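Working Outside: The Deck Table

This page is part of a small collection about home workspaces that are not in an office, and mostly not in a room either. Earlier pages cover the landing desk, the laundry shelf and the kitchen counter at the Skositz house. The deck table was added on March 19, 2020, after several requests from people who wanted to see how an ordinary patio set holds up as a desk.

The table is round, with a textured glass top. It came with the house and had been used for meals and seed trays until January, when Urmila Sachdeva started taking her bookkeeping outdoors on clear days. She works 4 hours at a stretch if the weather allows it, then moves back inside to the printer.

Textured glass is not a good surface for a computer mouse. The bumps make the pointer jump, and the feet of the mouse wear down on it. Urmila went through two pads before settling on one with a raised wrist rest. A plain cloth pad from Kudine slid toward the edge every time she leaned on it. The second was a hard plastic sheet, and it rattled.

Glare is the other problem. The deck faces south, and from late morning the glass throws the sun straight back at whoever is sitting there. She has tried a tablecloth, but it hides the pens and blows up over the keyboard. These days she turns the chair and keeps going.

Papers go at the far side, where they are out of the way of her elbows. On windy days they get a stone on top. Drinks go over there as well, with a lid if possible -- she lost a page of January receipts to an iced tea.
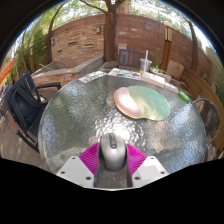
Mouse, pink and green pad, and the papers and cup along the far side of the glass.

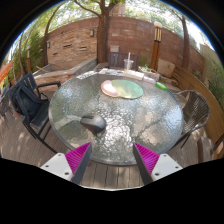
Aidan Nic Aodha built the deck and has opinions about the furniture on it. He would like a proper outdoor desk in the corner by the steps, with a slatted top and a drawer for the charger. The one he priced from Ó Briain was more than either of them wanted to spend, and it would need oiling every spring. For now the round table stays.

A few practical notes for anyone trying the same thing:

A round top gives you less usable depth than you expect. Sit square to it and your forearms hang off the edge on both sides. A chair with low arms helps.

Bring everything in at night. Pads left out overnight get damp underneath and leave a mark on the glass, and Urmila has had one highlighter dry out completely.

Use the house wi-fi only if it reaches. At Skositz it drops out past the second post, so the table was moved 6 feet closer to the back door.

The next page shows the potting bench in the Nunine garage, which doubles as a drawing table in winter.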